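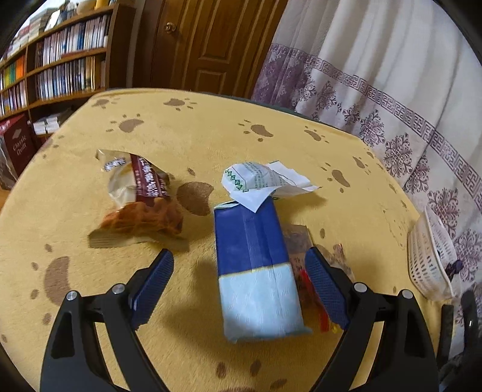

OK so, hi everybody, I'm going to talk about the gap between what your policy saw and what your policy thinks it saw, and how we spent most of a spring chasing it through our own tooling. I work on the Skinitz stack, mostly on the replay and alignment side, with some of the planner when Brendan Mac Giolla lets me near it. Keep this one up while I talk, I'll keep coming back to it. Look at how hard the edge of the table bends, that nice round sweep of yellow cloth. The wide lens does that, and everything downstream of the camera has to know it. Our planner knew it. Our labeling tool knew it. Our replay viewer did not, and that's the first third of this talk.

(Pause, drink water. If the clicker is dead, use the space bar.)

So, the viewer. Somebody at Devura had written it for a regular narrow camera, and it drew the planned fingertip path on top of the video with a plain pinhole model. Near the middle of the image that looks fine! The pads come together over the tissue pack, the line goes through the pack, everyone nods. Go out toward the white basket on the right and the line drifts off. We had people filing planner bugs against episodes where the planner was doing its job. I filed two of them myself, and I helped write the planner, so make of that what you will.

The fix was boring. One camera model, one file, every tool reads it, and if the file is missing the tool refuses to start. I'd like to say we did that in an afternoon. We found four copies of the lens parameters, and two of them disagreed in the third decimal place.

Next part – timestamps. This is the bit Eoin Mac Mathúna owns and he should really be up here for it. We had 3949 episodes in the Roltness set by then, all hand-held gripper, all homes and small rooms. Video comes in on one clock, finger width on another. Our loader matched them by nearest timestamp, and that's OK until one stream stalls and then catches up in a burst. When it did, you got 16 frames in a row paired with the same width reading. Train on that and the policy learns that closing your fingers is a thing that happens all at once, late.

Eoin's loader now does three things. It interpolates the width, it marks any stretch where the readings are too far apart, and it throws out training windows that touch a marked stretch. Our windows are 32 steps long, so you lose more data than you'd guess from a small stall. I argued for keeping them with a lower weight. I lost that argument and I was wrong, the curves are in the backup slides if you want to see me being wrong in color.

(Skip the loader diagram if we're past the halfway mark.)

Perception! Back to the picture. Wrappers are why I'm less cheerful than I was last year. You've got a pastry in a clear bag, with the top all folded and crumpled, and over by the right-hand pad there's a little clear wrapper catching the light. Ask the segmenter where that pastry ends. Does the mask follow the bread or the bag? Our annotators split on it, so the model split on it too, and the grasp sampler would aim at whichever outline it got that time. And the tissue pack is half deep blue, half pale blue, with a line between, and our old model was very happy to call that two objects.

What helped was writing the rule down: the mask goes around whatever would move if you pinched it. Bag included. We relabeled 1000 images under that rule and retrained, and the two-object thing mostly stopped. The crumpled paper sitting on top of the pack is still an open question. It moves if you move the pack, sort of, until it slides. We label it separately and let the planner treat it as loose. Brendan hates this, ask him at the break.

Planner, quickly. We cache approach directions per object, and the cache key used to include the mask area. You can see where this is going – bag in, bag out, different key, new plan, and the fingers twitch between two approaches. Now we key on a track ID and only replan when the center moves past a threshold. The Cronin branch has this if you want to try it, it needs the new loader, and please read the migration note first.

(Questions. If asked about the depth camera, say March. If asked which March, move on to the next hand.)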